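Research › Play and Everyday Objects › Working Papers
Last updated: June

4. What counts as a pile

4.1 The trouble with tidying

The literature on sorting tends to assume that a person faced with coloured shapes will sort them by colour or by shape, and that anything else is a mistake. We began with the same assumption and kept it until the second morning in Prasbridge, when a retired bus inspector put a star next to a cylinder, looked pleased, and asked whether there was any tea.

Our coding sheet at that point had two boxes. It now has five, and the fifth is labelled 'other', which is where most of the interesting behaviour lives. The difficulty is that people tidy for reasons they do not announce. Some want the colours together. Some want the tall things at the back, as in a school photograph. A good many simply want the blocks to stop being all over the place, and will push them into a huddle with the side of the hand and declare the job done. We call this last habit 'huddling', a term which the first reviewer of an earlier draft found unserious and for which we have yet to be offered a better one.

4.2 Materials

The blocks are painted wooden shapes of the sort found in any nursery cupboard: stars, hearts, cylinders, cubes, five-sided blocks and a few with a peaked top that almost everybody calls the house. Ours came from the Gokitz set, topped up with strays from an older Tomar box after a number of the originals went missing in Astulmont. The two sets do not match exactly. Participants noticed this far sooner than we did, and several were kind enough to say so in writing.

Arrangements were made on a wooden board, which gives the participant an edge to respect or ignore. Edges turn out to matter a great deal. In pilot work on a bare tabletop, people spread out like picnickers and the idea of a group became hard to defend. On the board they settled into corners, and the space between one lot of blocks and the next could be treated as a decision.

4.3 Coding a group

We defined a group as any set of blocks in which each touches, or very nearly touches, at least one other. 'Very nearly' was the subject of a long correspondence with Arnulfo Ccori, who coded the first 345 arrangements and who believes in rulers. The agreed threshold is the width of a pencil. Blocks beyond it are coded as strays unless they form a looser company of their own, in which case they are coded as a scatter.

Figure 3 shows both kinds on one board. The red and yellow blocks and a single blue one make a tight group at the near left, with the yellow heart leaning on its yellow neighbour. The scatter towards the far right has two green blocks and a blue house. Neither lot is pure by colour, and each has a shape repeated in the other: there is a star in both, and a cylinder in both. A coder looking only for colour would give this arrangement a middling mark and move on. A coder looking only for shape would give it nothing at all.

4.4 The odd one in

The blue block among the reds and yellows belongs to a type we came to look for, the 'odd one in'. Of the arrangements coded, 47 were set aside for a closer reading on this account alone. When asked, participants offered explanations that ranged from the structural ('it was holding the others up') to the social ('it looked lonely'). One said she had not noticed it was blue. We have coded her as truthful.

Figure 3. A tight group and a looser one on the same board.

Back to top | Contact the editors | All rights reserved by the authors

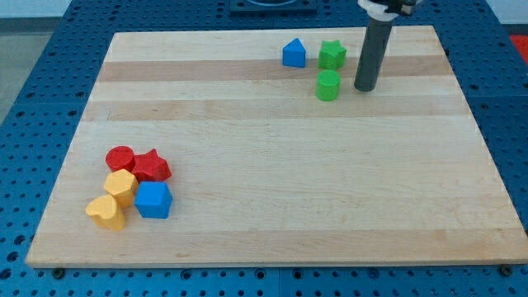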